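Finding out > Clothes and cloth > How knitting holds together

How knitting holds together

Look closely at the cuff of a jumper. If you have a magnifying glass, use it. You will see rows of tiny loops, and each loop is pulled through the one below it. That is all knitting is. A jumper can be made from a single thread, looped over and over until there is enough of it to wear.

Most shirts and bed sheets are made another way. They are woven. In weaving there are two sets of threads. One set runs up and down, and the other set goes across, over one thread and under the next. The threads in a woven cloth lie nearly straight, and a straight thread cannot get much longer when you pull it. A loop can. Pull a loop sideways and it becomes wide and short. Let go and it goes back, or most of the way back.

Try it with a piece of string. Lay the string on a table in a wavy line and pull the two ends. The waves flatten out and the string reaches further than before. The string itself has not stretched at all.

Where the yarn comes from

Yarn is the thick thread used for knitting. It can be made from wool, which is the hair of sheep, or from cotton, which grows on a plant. It can also be made from acrylic, a kind of plastic. Many jumpers are a mixture.

Dede Appiah runs a small knitting workshop in Flomcombe. Her jumpers are made of wool from a spinning mill called Skirgate, and it comes wound on big cones. One of her grown-up jumpers weighs 570 grams and one of her children's jumpers weighs 420 grams. Nearly all of that is yarn. The rest is the label and, if it is a cardigan, the buttons.

She knits the front, the back and the two sleeves as separate pieces. Then she joins them. The place where two pieces meet is called a seam. Turn a jumper inside out and you can find the seams easily, because they stand up in a little ridge. They usually run down the sides and along the inside of each sleeve.

Ribs

There are two main stitches in knitting, called knit and purl. A knit stitch looks like a small V. A purl stitch looks like a small bump. They are really the same stitch seen from the front and from the back.

If you make a row of knit stitches and then change to purl, and keep changing in the same places on every row, you get lines that stand up with dips between them. These are ribs. Ribbing is very stretchy. It pulls itself in like the folds of an accordion, and that is why it is used at the wrists, the neck and the bottom edge. Your hand can push through the cuff, and afterwards the cuff closes round your wrist again.

A knitter can also make bands of bumps, twists or little holes. This is called texture. You can feel it with your eyes shut.

Why jumpers are warm

A jumper does not make any heat. Your body does that. The loops hold lots of tiny pockets of air, and air is slow to carry heat away. The warm air stays near your skin. On a windy day the wind can blow through the gaps between the loops, so a jumper works better with a coat over it.

Looking after knitted things

Hang a heavy jumper on a peg and its own weight pulls on the loops. After some weeks the shoulders may have points in them and the sleeves may be too long. A jumper is better kept folded in a drawer.

Washing needs care too, above all with wool. Each hair of wool is covered in very small scales. Hot water and a lot of rubbing make the scales catch on each other, and the jumper shrinks and goes thick. This is called felting, and it cannot be undone. Read the label before you wash anything, and ask a grown-up if you don't know what the signs mean.

To fold a jumper, spread it out on something flat and clean. A table with a sheet over it is good, as the yarn won't catch on rough wood. Smooth it with your hands from the middle outwards. Fold one sleeve across the back, then the other, and bring the bottom edge up to the neck.

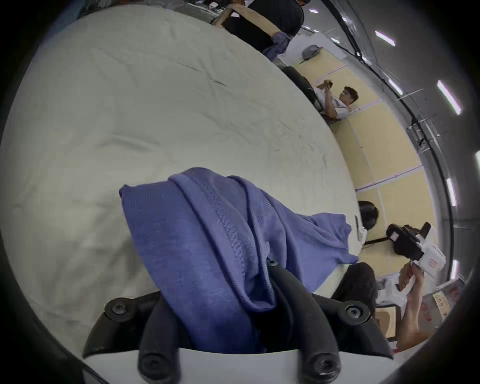
If a loop of yarn is sticking out, do not cut it. Cutting breaks the thread, and the loops beside it can start to come undone, one after another. This is called a ladder. Ask someone to help you pull the loop through to the inside with a blunt needle or a crochet hook. Then stretch the knitting gently both ways, and the extra yarn will spread into the stitches on either side.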